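## Part 3: Getting your sheet ready (do this before you open the paste!)

I'm going to assume you've read Part 2 and your Rostholm folding table is standing up by itself. If it still wobbles, go back and tighten the 8 leg screws, then come find me again. I'll wait.

This part covers the backing sheet, the big pale one that goes behind your print when you mount it. I've mounted more prints than I care to admit with the Zasusitz kit, and almost every bad one went bad right at this stage. You rush, you stick, and then there's a bump in the middle of somebody's wedding picture.

**You'll need**

- 1 backing sheet
- the soft brush from the small bag
- a white eraser (any kind, mine came out of a kitchen drawer)
- 600 grit sanding pad
- a lamp you can move around

### 3.1 Clearing off the sheet

1. Wash your hands and dry them all the way. Hand lotion is the worst thing you can bring to this job, and I say that as someone who loves hand lotion.
2. Slide the sheet out of its sleeve by the long side. Don't pull on a corner, they bend if you so much as look at them.
3. Leave it out in the room for 12 hours before you mount anything. I usually take mine out after dinner and forget it until morning.
4. Brush from the middle out toward the edges, nice and light. You're only moving dust along, so there's no need to scrub.

> **Caution:** Don't blow on the sheet! I did this for years. You will spit on it sooner or later.

### 3.2 Checking it with the lamp

5. Tilt the sheet and bring the lamp in low from one side. Overhead light hides everything.
6. Look it over slowly from top to bottom. Soft gray shading that fades out gradually is usually just shadow, so move the lamp and see if it goes with it. A speck stays where it is.
7. Found a speck? Try the brush first. If it doesn't budge, touch it once with the corner of the eraser and lift straight up.
8. Still there? Then it's probably in the surface. Turn the sheet over and use the other side (both sides take paste the same way, I asked Mekdes Chala at Gebretsadik and she was very patient with me).
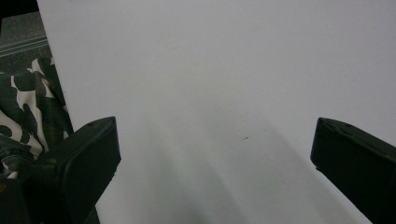

*Fig. 3. One tiny dark speck, a little below the middle and toward the right. The gray lower down is shadow.*

**Note:** A speck that size sounds like nothing, and under thick paper it might be. Under a thin glossy print it can make a little pimple that catches the light every single time you walk past. Take the extra minute.

### 3.3 Smoothing the edges

9. Run a finger very lightly along each side. If you feel a burr, give it 3 short strokes with the sanding pad, always away from the face of the sheet.
10. Brush again. Yes, the whole thing. Sanding dust gets everywhere.

If you bought the Watier sheets instead, skip step 9. Lauri Laitinen sands his anyway and we've agreed to stop discussing it.

Lay the sheet flat with the clean side up, cover it with the empty sleeve, and go on to Part 4 for mixing the paste.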